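Notes for talk, cloth handling with two arms
Priit Venckus, Otdale group

Start with the question. Can a two-arm policy learn to fold cloth from fewer demonstrations if we pick which ones to keep? We had 1,963 recordings and suspected a lot of them were hurting.

Say how we filtered. Each recording gets a score for hesitation: how long both grippers stay still while the cloth is unfinished. Long pauses usually mean the operator was deciding what to do next, and the policy copies the pause. We kept 718.

Same network, same training time, same cloths. Only the data changed. Don't get into the network here, it's on the backup slide.

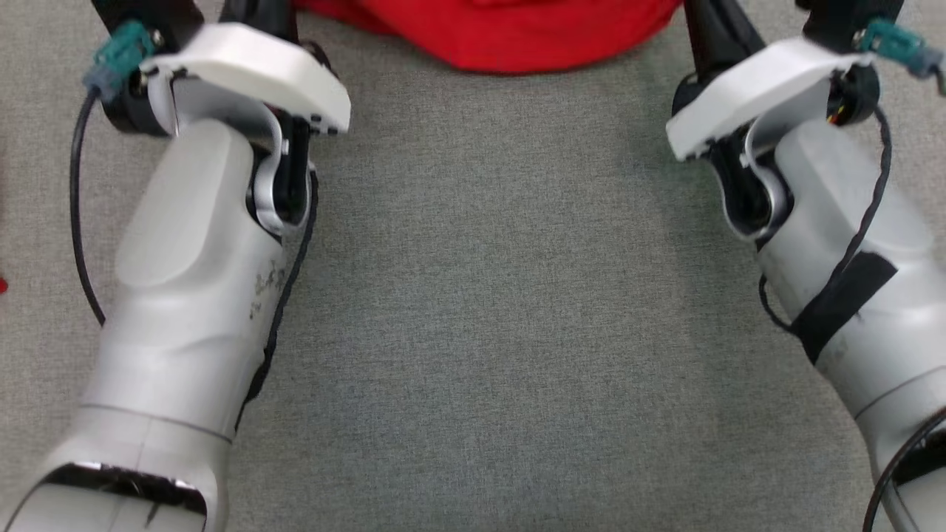 Camera view matters for this part. The policy sees the table from the head camera, so the forearms take up a lot of what it gets. We tried masking the arms out and it did worse. My guess is it uses them to judge reach. Say it's a guess.

Result. The filtered set beat the full set on the Grellside folding tasks. The gain was largest on the first grasp. On the final fold the 2 policies were close, and I wouldn't claim a difference.

Where it fails: 19 of the test runs ended with one gripper holding the cloth and the other closing on nothing. Filtering did not fix that. Fuchs thinks it's a depth problem near the far side of the table. Zirnier wants to try a wrist camera first.

If someone asks about other fabrics, we only tested thin cotton. Towels in August, if the table is free.

Pause for questions before the backup slides.

Otdale group | Contact: Priit Venckus | Back to top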